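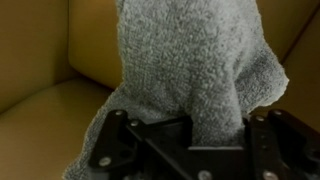

Mackenzie Simard had been hoping for a third season since the day the second one ended, and she says she yelled loud enough to wake the dog when the news came through on Tuesday. Ninereck is coming back! The small-town drama has been renewed for 14 new episodes, and the writers are already at work on them.

Fans of the show will remember where we left things: the ferry gone, the diner up for sale, and Aunt Grultance sitting in her car outside the church with the engine running. Head writer Lise Sandhu says the new season picks up that same night, in that same car. She wouldn't say whether MacLeod is in the passenger seat. (We asked twice.)

What she did share is very good news for anyone who loves the side characters. Zolex, the grumpy radio repairman who got maybe a dozen lines last year, will have a whole episode to himself. Sandhu wrote it over one long weekend and calls it the most fun she has had on the job.

The renewal follows a fan poll that ran all through March. Readers of this site ranked every named character in the show, from the leads down to the man who delivers the ice, and there are 196 of them. Grultance came in first. MacLeod was second by only 2 votes – close enough that we counted again – and Zolex jumped all the way to fourth. The full list is on the Ninereck page, with a short note on each character.

Filming begins in the fall. No air date yet, but we'll post it the minute we have it.

Comments (3)

Howard Wragg
Fourth is too low for Zolex. The scene with the broken antenna is the best thing in season two.

Halima Odukoya
So happy!! Please let Grultance and her sister finally talk to each other.

colton petrenko
who voted for the ice man

Search this site... Go

Contact us | Copyright, all rights reserved | Back to top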